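In defence of the odd sock

My mother kept a bread bag on the back of the laundry door, and into it went every sock that came off the line without its mate. I've inherited the habit, if not the bag, and over the years I've come to think the bag was one of the kindest things in that house. Nothing in it was ever declared dead. It was all just waiting.

I bring this up because the shops have decided we should stop waiting. Down at Bastos you can buy a bundle of identical Prinum socks, all the same colour, so that any one will match any other and you need never sort again. A neighbour of mine swears by them (she threw out 128 of her family's old ones in March and felt marvellous, she tells me). I don't begrudge her the feeling. But I do wonder what we've agreed to when a perfectly good grey sock, ribbed and warm and without a hole in it, goes to the tip for the crime of being single.

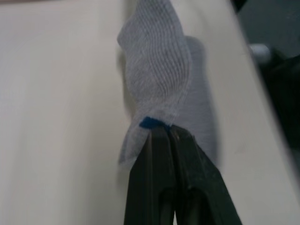
Does it matter if your socks don't match?
Only to the person wearing them, and usually only until the boots go on. I've worn odd socks to two weddings and a job interview, and my feet were comfortable at all three.

What bothers me more is the half hour we lose by buying our way out of sorting. Pairing socks was the job you gave a child who wanted to help, or did yourself at the kitchen table on a Tuesday night with the radio going. You noticed whose heels were wearing thin, and who had grown, and whose football socks had somehow come home from Urkton with another boy's name in them. It's dull work, I'll grant you, but a good deal of family conversation used to get done over the top of it, and I miss that part more than I expected to. All you need is a bit of clear table and somebody to sit across from. 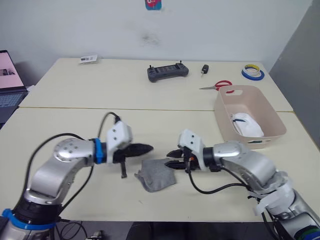
What I'd ask of you

Keep a bag. Any bag will do, and it can hang wherever you like. Tip it out when the seasons turn, match what you can, and wear a few of the leftovers together on a day when you're only going as far as the Borkitz bakery. The rest can go back in until next time.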